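Preguntas frecuentes: suelos laminados en viviendas de alquiler

¿Puedo fregarlo con mucha agua?
Puede. También puede regar el sofá. El laminado se limpia con mopa bien escurrida y un producto neutro; el cubo volcado con alegría acaba hinchando las juntas.

¿Cuánto espero antes de instalarlo?
Deje los paquetes cerrados y tumbados en la habitación 2 días. Sí, estorban. No, el pasillo del vecino no sirve.

¿Se puede andar descalzo?
Faltaría más. Es más tibio que el gres y menos sufrido que un corcho. En invierno, la manta base cuenta más que el tablero, y casi todo el mundo ahorra justo ahí.

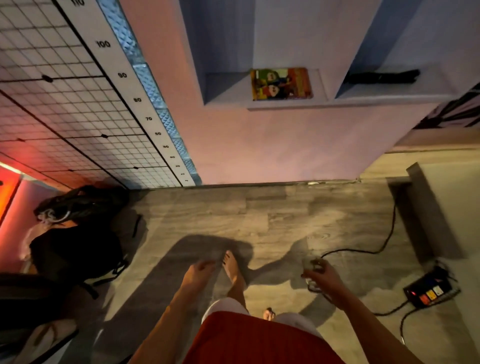
Laminado gris efecto madera, con pared rosa pálido.

¿El gris pasa de moda?
Todo pasa de moda. El gris, al menos, disimula las pelusas mientras tanto.

Mi casero dice que el arañazo es culpa mía. ¿Lo es?
Depende del acta de entrada. Si no la firmó con fotos, le deseamos suerte y un lápiz de cera del tono adecuado – el de Tivska aguanta bien.

¿Cuándo hay que cambiar una lama?
Cuando el canto se levanta y ya ha tropezado dos veces. Guarde siempre un paquete de sobra; los modelos se descatalogan sin avisar.

Comentarios (2)

Hanyu Ding: Lo del cubo llega tarde a mi cocina.

Kaiwen Yu: ¿Y con calefacción radiante?

También le puede interesar
– Rodapiés: guía para indecisos
– Quitar moqueta sin perder la fianza
– Tarimas Pulthorpe: nueva gama en marzo

Usamos cookies propias y de terceros. Aceptar | Configurar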